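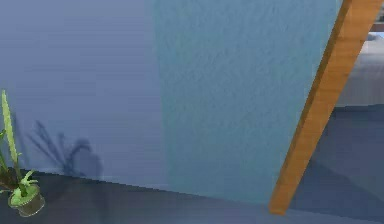 *A potted plant and its shadow on the wall.*

Győző Sipos has kept houseplants for 22 years, and for most of this time he did it badly. He says this himself, with a cup of tea in front of him, in the small shop he runs in Rurmont.

"I killed the first ones with water," he tells me. "I came home from work, I felt guilty, I gave water. Next day the same."

The shop sells used pots, cuttings and soil in paper bags. It has one narrow window to the street, and customers often ask him how anything can live in such a place. He answers with a question of his own: have they ever looked at the shadow of their plant?

"If the shadow has a hard border, the light is strong. If it is soft, the light is weaker, or it comes from many sides. If you see no shadow at noon, then I would not put a cactus there." He learned this from an old neighbor in Farnard, where he lived before he moved. She did not own a single book about plants.

I asked him what people do wrong in November. He thought for a long time.

"They continue like in summer. The heating is on, the leaf tips become brown, and they think the plant is thirsty. So they water, and the soil stays wet for 3 weeks." In winter he pushes a finger into the soil, down to the second joint, and he waters only when it feels dry there. Fertilizer he puts away until spring.

He is less strict about repotting. Many guides advise it every year, but he has a palm that stayed in the same pot for nearly 4 years – "and it did not complain," he says. When roots come out of the bottom, he chooses a pot only a little wider than the old one.

This year has been strange for the shop. In spring it was closed, and he left cuttings outside the door with a tin box for coins. Later came many new customers, who were suddenly at home all day and saw how empty their rooms were. Some of them still write to him and send pictures of yellow leaves.

"I answer in the evening," he says. "Mostly I ask them to move it closer to the window and then to leave it in peace."

Before I go, he wraps a spider plant cutting in newspaper for me. It should stand in a glass of water until the roots are as long as my thumb.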